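Flistgate planner: where we are at the halfway mark
07/02/2023 - 6 comments - 10 shares

Prepared for Rohani Yusof, Sesine program office, by Luminița Sârbu
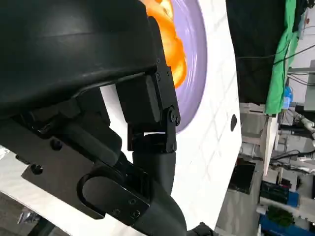

Wrist camera view during tabletop work, with the purple plate and an orange object partly behind the gripper.

Dear Rohani,

Thank you for your patience with this one, and for letting us move the middle milestone back a little. I know you asked for two paragraphs and I have once again written more than that, but a good deal has happened since the autumn and I would like you to have the whole of it.

The main piece of news is that the new planner is running on the arm every working day. The old one treated seeing and moving as separate jobs: perception handed over a single pose, and the planner trusted it completely until the motion was over. Flistgate asks for a fresh estimate all the way through the approach, and it can change its mind late. Arif Sopacua wrote most of the replanning loop, and he has been very generous about rewriting it each time we found a corner where the arm hesitated for too long.

Occlusion is still our hardest problem. The wrist camera has to look past the gripper, so in many views the target is partly hidden at just the point where we most want to see it. Afiq Simanjuntak's answer is to keep a short memory of earlier views and to lower the confidence of anything that has gone out of sight. It works nicely on plates and bowls, which have a rim we can fit a curve to. Glossy things are another matter - highlights slide over the surface as the camera moves, and the segmentation sometimes splits one object into two.

In our last round we logged 56 attempts, and 10 of them ended in a stop by the planner itself. Rozália Hrnčiar went through every one of those logs by hand (she says it was restful, and I choose to believe her). Most came down to a timing fault between the camera driver and the joint readings, now fixed. The others are real perception errors, and we are keeping them as a regression set.

On tooling, the Goh log viewer can now play back the plan, the masks and the joint states side by side. It took nearly five weeks, a good bit longer than I promised you, but it has already changed how we talk to each other about failures.

Before the April review we plan to finish the confidence work, move the regression set into the nightly build, and write up the interface properly so that the Drender team can try it on their own arm. We are within budget and I am not asking for anything more, apart from an hour of your time when the draft interface notes are ready.

With warm thanks from all of us,
Luminița

Related updates
Goh log viewer: first notes for users
Camera timing and joint readings, what we changed
Flistgate kickoff report
Drender interface, open questions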